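# Visit notes: the teleoperation room at Ondis, Hartley

29 Jan 2022

I had wanted to get inside the Ondis workshop in Hartley since last June, when a friend from our robotics club in Borniswood came home raving about it. This week I finally made the trip, and I'm still buzzing!

The front half of the building is what you'd expect – benches, tool chests, a coffee machine with a line in front of it. The part I came for is at the back, where people teach a two-armed humanoid by driving it themselves. The operator moves, the robot moves, and every try gets saved as a recording the software can learn from later. They were up to number 461 on the bricks task when our group of seven walked in, and the operator looked as if she could happily do another hundred (she told us she used to play the organ, and that the foot pedals were good practice for keeping calm).

The bricks are old, heavy and chipped, and I loved that. I've seen plenty of demos with shiny plastic cubes, where every edge is clean and every block weighs the same. These have rough faces and worn edges, so the hand has to find its grip a little differently on each one. We all leaned in at the same moment when the fingers came down. 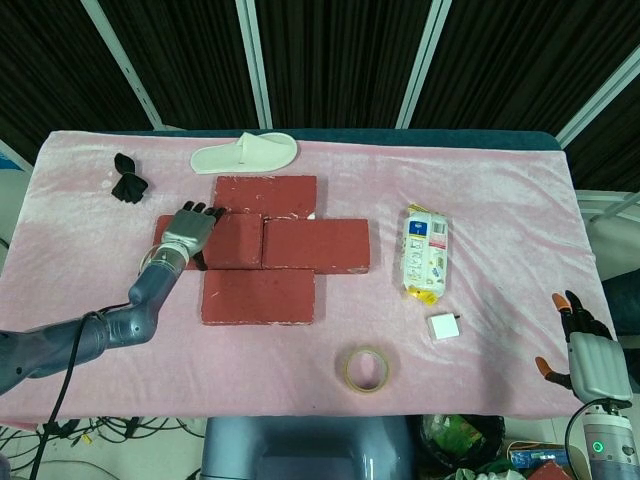 *Left hand on one of the four bricks, right hand holding off to the side.*

What surprised me most was how much of the job is patience. The operator would creep the hand in, stop, turn the wrist a hair and creep in again. Our guide said new people rush the last inch, and those tries usually get thrown out. The cloth makes it harder, too – it wrinkles, and a wrinkle can catch the corner of a brick.

Then they let two of us have a go! I was terrible. My arm felt miles away from me, and I kept wanting to look at my own hand instead of the robot's. After a few minutes something clicked and I got a brick to slide a little way toward where I wanted it. The guide kept that recording, which made my day.

If you go, wear flat shoes and ask for the late slot, when the room is quieter. Parking is on the Clornitz road side, and the door is easy to miss. I've already put my name down for the next visit, and I'm bringing my own work gloves to see if they'll let me help set up the table.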